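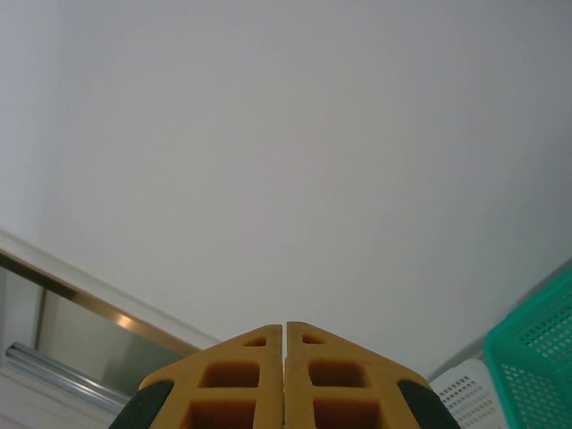

The Year I Finally Understood Salted Caramels

My aunt kept a tin of caramels on top of the refrigerator, up where she thought we couldn't reach, and every one of them was wrapped in a twist of wax paper that stuck to the candy so badly you ended up eating a little of the paper too. I loved them. I have been trying to find that caramel again for most of my adult life, and I've eaten an awful lot of bad ones along the way (the kind that pull out a filling, the kind that taste like a scented candle, the kind with so much salt on top you want to go lie down with a glass of water).

So when my friend Liliana D'Amico came back from a long weekend in Drirnport and put a small brown box on my kitchen counter and told me to sit down first, I sat down first.

The box was from a shop called Pagano. It's run by Ilaria Guerra, who used to make wedding cakes and got tired of driving them up hills, and as far as I can tell she makes caramels, a little nougat at Christmas, and nothing else. There were 15 pieces in the box. Liliana had already had two from her own box on the train home, and she'd hidden the rest from her husband in a boot.

I should tell you what they're like! They are soft, but they hold their corners. You bite in and there's a second where it seems like plain old butter and sugar, very nice, and then the dark part comes up behind it, the almost-burnt part, and you realize somebody stood over that pot and waited longer than I have ever had the nerve to wait. The salt is inside the candy and not on top, so it shows up late and stays quiet. I ate three standing over the sink, then put the lid on and went to fold towels, and then I came back and had another.

Heading Down There Myself

I made the drive in June, which I don't recommend if your car is like my car. The shop is a couple of blocks up from the water, next door to a place that repairs vacuum cleaners, and I walked past it twice with my phone in my hand. When you get close enough, though, you can smell it. Warm milk and toast, that's the best I can do.

Ilaria was at the back with her sleeves rolled up, and Gemma Serra was up front wrapping, faster than I can shuffle cards. I asked so many questions that I finally bought a second box out of embarrassment. Ilaria didn't seem to mind. She cooks the sugar dry, with no water in the pot at all, and adds the cream warm in a thin stream so it doesn't climb up and over the sides. Her batches are small, 30 minutes or so of real attention each, and if one goes too dark she crumbles it up for a cookie she sells at the counter by the bag. Get the cookies. I'm serious, get two bags, you'll finish the first one before you find your car.

They do four flavors right now. Plain salted is the one Liliana brought me and it's still my favorite. There's a coffee one that I liked a lot more than I thought I would (I'm a tea person), and an orange one that's pretty and a bit too polite for me. The fourth is tamarind and chili, and that one came from Nattawut Pongsiri, who has the noodle counter at the end of the street and apparently kept bringing her jars of tamarind paste until she gave in. It's sour first, then sweet, and then it gets you right in the back of the throat. My sister spat hers out and my nephew ate five.

About Making Them at Home

Of course I came home and tried it. My first pot went black while I was looking for the lid to the cream. My second one seized up into something you could have paved a driveway with. The third was quite good, if a little grainy, and I cut it too soon and it all slumped together in the tin overnight, so we ended up pulling it off in ropes and calling it dessert. I'd used a plain old saucepan from the back of the cupboard, and I think a heavier one would be kinder to a nervous person like me.

If you try it yourself, take the sugar to a color that scares you slightly, then pull it off the heat right then. Have the cream warm and the butter cut up before you start. And wear long sleeves, please. I've got a small pink mark on my wrist that says I didn't.

I've still got four left from the second box, in the tin on top of my own refrigerator, behind the cereal. Heledd Watkins from my book club has asked twice whether I'm bringing candy next time, and I've told her I'm bringing grapes.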